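Operators for two-arm sorting stations, Borkden site

Skenent is looking for four people to join the small parts hall in Borkden. Until last year all sorting there was done by hand, up to 2,388 pieces in one shift. Now a part of this work goes to the robot stations, and the job of the people is changing with it: less lifting and repeating, more preparing, checking and correcting. No present employee loses a contract by this change.

You need good eyes, patience and basic computer skills. Experience with robots is not required – we give 60 hours of paid training. Shifts are days only. Please write to the Skenent office in Borkden until February 28, 2024.
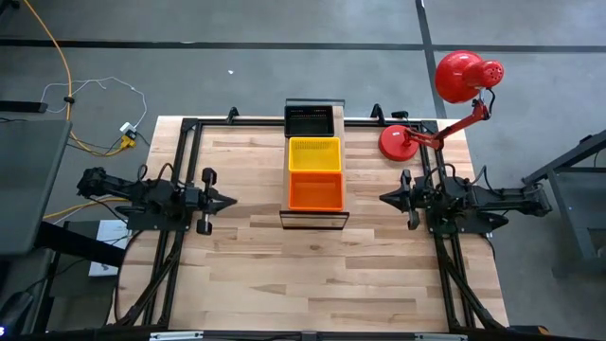
Training begins at one table and with simple goods. You learn to set out the black, yellow and orange baskets between the two arms, to start a run and to note each mistake in the log. After this you go to the hall, always together with an experienced colleague.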